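**Optics room notes, February**

Quick one this month, clinic is full and I'm typing between patients.

The trial lens sets. Both of the old Kwiatkowski cases have now been checked through on the lensmeter and the news is mixed. The low plus lenses are fine. Cylinders mostly fine. The prisms – less so. Two were marked wrong way round on the rim, which explains a few odd notes from the fall. They're out of the case and in an envelope in the top drawer. Please don't put them back. If you need a 4 or a 6 in a hurry, borrow from Room 2 and sign the sheet.

New set is on order from Flasari. Reduced aperture, metal rims, handles color coded red for minus and black for plus. Same as what the students trained on so no relearning. Price came in at $1,134 with the case, $1,008 without. We went without. The old cases are ugly but the slots fit, Roswitha Rothe tried a sample lens in each row and they all sat right.

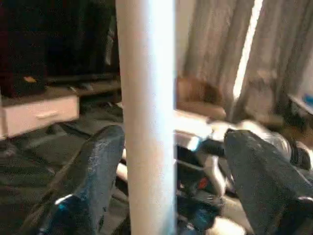 Delivery is supposed to be 9 working days. I'd assume longer. Last time Flasari split the order and the cylinders turned up well after the spheres, so if a half box arrives, leave it sealed and put it on my desk, I want to check it against the packing slip before anything goes into use.

Cleaning. We're still getting thumbprints dead center. Hold by the rim or the handle. Microfiber only, the blue ones, and no alcohol wipes on anything with a coating. The wipes are for the trial frames and chin rests. I know the tub sits right next to the lens case and that's asking for trouble, so the tub is moving to the shelf by the sink.

Trial frames: one of the Brendano frames has a stripped screw on the left temple and won't hold its length. Tagged and out of use. The other two are ok. If the nose rest feels stiff, it's the small knurled wheel at the back, not the one on top. Turn the top one and you shift the whole bridge and lose your vertex distance, then everybody over a –5 comes out wrong. Several remakes last year came down to vertex, so please write it on the card. Every time, for anything over plus or minus 4. There is a box for it. It is the box that's always blank.

Near charts. The laminated reading cards are down to the last few clean ones. Reprints are coming, new typeface, slightly heavier. Do not mix old and new with the same patient or you'll be comparing apples and oranges at recheck. Old ones get binned once the new pack is here.

Distance chart in Room 1 has been recalibrated for the mirror. It was off by a little, someone had moved the chair back and the tape on the floor had gone. Fresh tape is down. Chair wheels go ON the tape, both front ones. Roswitha measured it twice. 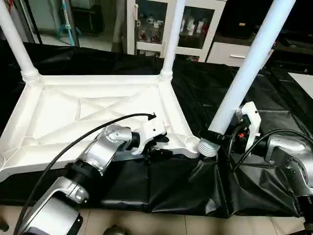
Retraining on the cross cylinder. We'll do a short session at 8 before clinic opens, up to 9 people in Room 1, any more than that and no one sees a thing. Bring a lens set if you've got your own. Plan is axis first, then power, then what to do when the patient says "they're both the same" four times in a row and starts to sigh. Short answer, bigger cross cylinder. Long answer at the session. Coffee provided, Fanano pastries if I remember to order them.

Also worth saying again because I got three questions on it – if you change the cylinder by a half, the sphere moves a quarter the other way. Keep the circle of least confusion where it belongs. It's written inside the lid of both cases now in marker. Not pretty.

Loan kit for home visits: the bag came back without the occluder and without the PD rule. If they're in your car, no questions asked, just drop them in the basket at reception. The pinhole is in there but the paddle is cracked so go easy on it until the replacment comes. Checklist is taped inside the flap, tick it off going out and coming back in.

Card stock for prescriptions is low. Use the back-up pad, and write the axis with three digits please. 005 not 5. The lab rang about this again and they were nice about it but they are not going to stay nice.

Things I still need from you: initials on the calibration log, your preference for the lensmeter training slot, and whoever has the spare bulb for the projector to own up to it.

More next month, once the lenses are here. Anything urgent leave a note on the door, I'm not reading email untill the afternoon.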